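Peiyu Jia
Rent notes for anyone weighing a move from the city to Prokberg. I kept a spreadsheet through April.

1/ A one-bedroom in Clorcombe took 38 percent of my take-home pay. A two-bedroom in Prokberg takes less, but the lease leaves out heat, water and trash pickup. Add those before you compare.

2/ Commute: 42 minutes door to door by train from Clorcombe. From Prokberg it's 70 by car, and parking downtown is billed separately. 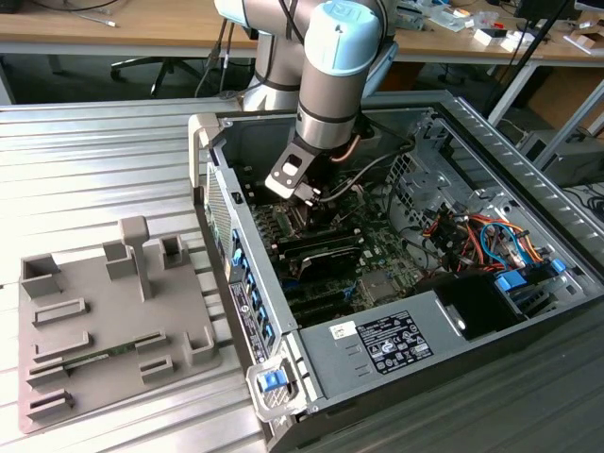
3/ The last bus out of Lerkesside leaves at 8 p.m. Miss it and the only option is a cab, priced by zone. I budget for two a month.

4/ Groceries cost nearly the same. Delivery doesn't reach my street, so I drive in on Saturdays and log the fuel under food.

5/ Internet speed varies by block. Ask for the exact address to be tested, then get the result in writing. Shigeru Kinoshita has posted his readings for the north side.

6/ Car insurance went down. Mileage went up. I'll post the net figure after the next renewal.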